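Ticket 734 — Muvgate ingest: left and right gripper tracks exchanged after marker dropout
Component: Perception / pose association
Reported by: Roya Nouri
Assigned to: Jianguo Fu
Priority: 2
Status: Resolved, pending release
Opened: 09/04/2025

Summary
During replay of two-gripper recordings, Muvgate assigns the pose track of one gripper to the other when a marker is lost for more than 30 consecutive images. Gripper width values remain with the correct device. The exported episode therefore pairs the left-hand path with right-hand jaw openings, and the Koller planner rejects it as unreachable.

Steps to reproduce
1. Load any two-gripper session recorded with the January calibration file.
2. Run the association stage with default settings.
3. Compare the track labels before and after the first dropout.

Investigation
The fault was reproduced on 6 sessions. Clock offset between devices was checked first and ruled out. Rolling back the Pela driver made no difference.

The association stage discards a marker identity once its timeout expires. When a marker is next detected, the stage assigns it to the first free track — regardless of the identity it carries. Sessions in which the operators face each other are the most affected, as each wrist camera may view the opposite gripper directly.

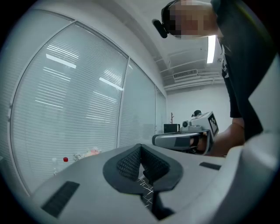
Jianguo Fu

The view above is from one gripper's camera, with the second gripper directed toward it and its square marker in sight on the upper housing. A marker seen at this angle must never be used to restart the track of the viewing device. The former code permitted this.

Resolution
Marker identities are now retained for the full session, and a track may restart only on its own identity. All affected sessions were replayed with the change in place and no exchange of labels occurred. Shuzhen Shi has reviewed the change. Episodes already exported to Nyberg must be generated again; the existing files cannot be repaired by relabeling.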